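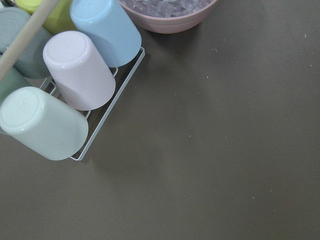
A dish rack, also called a drying rack or dish drainer, is a piece of kitchen equipment on which washed dishes, cups and cutlery are left to dry in the air. It is made of metal wire, wood, bamboo or plastic, and it stands beside the sink, hangs on the wall or is built into a cupboard.

Construction

The wire rack is the most common type. The wires are usually coated with plastic or paint, which protects them from rust. When the coating is broken, rust begins at the joints of the wires. Many racks are sold together with a tray, and the tray collects the water or leads it back to the sink.

Wall racks

In the town of Furnden the wall rack was for a long time the usual form. The workshop Keltine made it from beech in two sizes, and the larger one was 63 cm wide. A Keltine price list dated 6th April offers 13 models, but the year is not printed on it. The Tandcombe museum of household goods keeps 200 racks in its collection, and it is closed in January.

Use

Glasses and cups are commonly placed with the opening down. Plates stand on their edge, with a space between them for the air to pass. Wooden racks need to be dried also themselves from time to time.

See also

Dishwasher
Draining board
Tea towel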